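**Cleaning up a scuffed white plastic drawer unit, and is it OK to keep it in a corner?**

Posted in Storage & Small Spaces · 308 views · 4 people are following this

**stelport_attic**

Hello all, I've been reading this board for a good long while and finally have something of my own to bring to it, so please bear with me if I ramble a bit.

I've inherited one of those small white plastic drawer units, the kind with three drawers and a shallow tray molded into the top. It came out of my aunt's sewing room in Gillstead, where it held bobbins and elastic and about a hundred mystery buttons for as long as I can remember. I'm very fond of it. I would like to use it in my own craft corner for thread and glue sticks and the little odds and ends that otherwise live in a cookie tin, and I would like it to look cared for when I do.

The trouble is that the white isn't so white anymore. There are gray smudges all over the sides, and the tray on top has scratches and a dark line of grime where the bottom meets the raised lip. I have gone at it with dish soap and a kitchen sponge twice now. The sponge just rides over the corner and leaves the dirt sitting there looking pleased with itself. There is also a thin line in the tray that might be a crack or might be a deep scratch, and I can't decide which.

So I suppose I'm asking a few things. What gets that edge grime out without making the scratches worse? Should I do anything about the line? And does it matter if I push the unit right into a corner, or will I regret that when I want to open the drawers? The spot I have in mind is 11 inches from the side of my work table, so it isn't generous.

Thank you in advance, you are always so kind to people on here.

**Preda Lane**

Oh, I love these little units! I've had mine through three houses and I wouldn't trade it for anything from a fancy store. It has had nail polish in it, then seed packets, then my son's toy cars, and now it's back to being mine again and full of ribbon.

Mine has the same complaint as yours, with the grime sitting along the inside edges of the tray, so you are in good company.

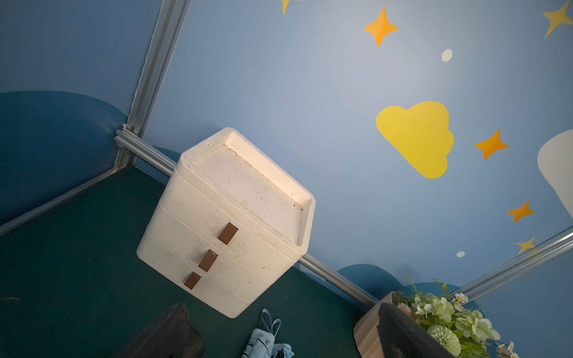

*329 words · 2 min read*

You want a soft toothbrush and a paste of baking soda and water, mixed about as thick as pancake batter. Take the drawers out first if yours will come all the way out (most will if you lift a little as you pull) and set them aside on a towel. Then dab the paste along the inside edge of the tray and leave it alone while you have your coffee. When you come back, work the toothbrush along the edge in short strokes, keeping to the corner itself and staying off the flat part as much as you can. Baking soda is gentle, but it is still a bit gritty, and on a big flat shiny area you can end up with a dull patch. Try it underneath first if you're nervous. I always am.

If there's still dirt hiding in there after that, wrap a damp cloth around the end of a wooden chopstick and run it slowly along the groove. I can't tell you how satisfying this is. Change to a clean bit of cloth often or you will only be moving the dirt from one end to the other.

For the gray smudges on the outside, a plain white pencil eraser is worth trying before anything stronger. A lot of those marks are only rubbed-off color from something that bumped into it. The ones that won't lift I would leave be. It's a drawer unit, it's allowed to have had a life.

As for the scratches, they're going to stay, I'm afraid. I cut a piece of felt to fit the tray on mine at one point and it looked sweet as anything, but it collected every snippet of thread in the house, so out it went. A piece of wipeable shelf liner would be a better choice for a craft corner.

And do a drawer at a time when you fill it back up. I tipped my whole cookie tin into the top drawer once "just for now" and I was still picking pins out of the glue sticks in June.

**dokix_home**

Agree with the toothbrush. Magic-type sponges also work but they're abrasive so go light. Don't use acetone, it can melt some plastics.

If it's a crack and it doesn't go through, ignore it. Fill the tray with a little water and see if it drips into the top drawer. No drip, no problem.

**Gillstead Granny**

I see the cleaning has been taken care of very nicely, so I'll speak up about the corner, having squeezed furniture into more corners than I care to remember.

Pushing it in is perfectly fine so long as the drawers face out into open floor. What catches people is the baseboard. The unit stops when it meets the baseboard and leaves a gap behind at the top, and everything small that you put down on it will find that gap sooner or later. The raised lip on yours will be a help there. You might also set it at a slight angle, with the handles turned toward wherever you sit. It wastes a little triangle of floor behind it, but you can get at the drawers without twisting your back, and at my age that wins the argument every time.

For your 11 inches, pull the deepest drawer open as far as you'd normally want it and measure from the front of the unit to the front of the drawer. If that comes to more than the space you have, turn the unit so it opens along the table and you'll get on much better.

One more small thing. Put your heaviest items in the bottom drawer. These units don't weigh much on their own, and with a full top drawer pulled out they can tip forward on you.

**stelport_attic**

Thank you all so much! I did the water test this evening and there was no drip, so I'm calling it a scratch and moving on with my life. The baking soda paste took most of the dark line out of the tray on the first go, and the chopstick got nearly all the rest. There's one corner that is still a bit gray and I'm going to try it again after supper tomorrow.

The deepest drawer needs more room than I have, so I've turned it to open along the table. The buttons are going in the bottom.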